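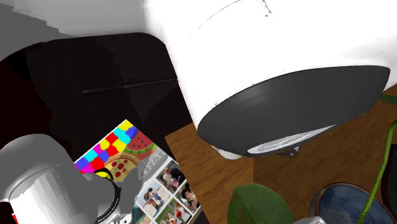
Computer rendering: a white cylindrical body with a dark gray underside and a metallic ring.

Platau orders shore power and battery package for Flosville ferry berth

July 3, 2025

Ferry operator Platau has ordered a shore power connection and battery buffer for its berth at Flosville, supplier Stunel said in a statement.

The contract covers a 31-megawatt-hour battery bank, transformers and a cable management system for 8 vessels on the Chaturvedi route. Charging will take place during scheduled layovers. The battery bank will draw from the local grid overnight, which limits peak demand during the day.

Stunel said the contract includes 300 meters of medium-voltage cable between the substation and the quay. Civil works are due to start once the port issues a building permit. Handover is planned for March.

"The grid connection at Flosville was sized for lighting and cranes, so a direct feed would have meant a new line," said Ravindra Bhardwaj, project engineer at Stunel. "Buffering at the berth lets us stay within the existing capacity."

The vessels will keep their diesel generators as backup. Platau plans to fit the first ferry with a charging inlet at its next drydocking. Each ferry on the route carries up to 198 passengers.

The value of the order was not disclosed.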